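Torque Figures Belong in the Manual

Flat-pack furniture is sold with drawings, a hex key and no torque values. I consider this a defect in the documentation. Arka prints a tightening figure for every fastener in its shelving line; Shehu and Fivholm print none, and their manuals use the word "firmly" in place of a number.

A threaded insert in particleboard strips at a low load. The margin between a joint that holds and a joint that spins is narrow, and the supplied key gives the user no feedback. In August I reassembled a Fivholm bookcase with 15 cam joints. Two had failed, both from overtightening.

The usual objection is that few households own a torque driver. Few own a dial caliper, and dimensions are printed anyway.
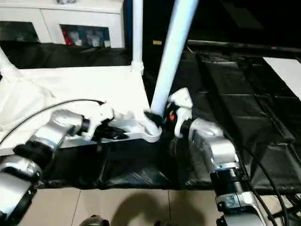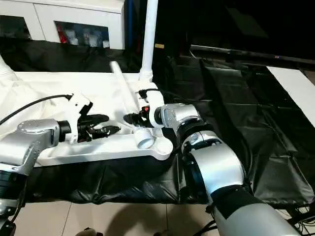
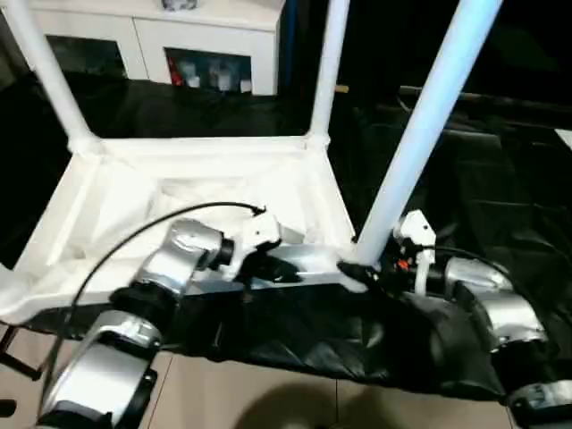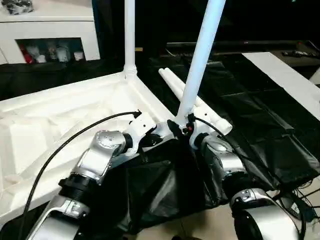

A second objection is cost. The Jomgate manual already runs to five pages, one of them blank. A table of fasteners would fit there with room left over. Translation is not an issue, as newton-meters read the same in every market.

Until such tables are common, stop at first firm contact and add an eighth of a turn. Recheck after a month under load.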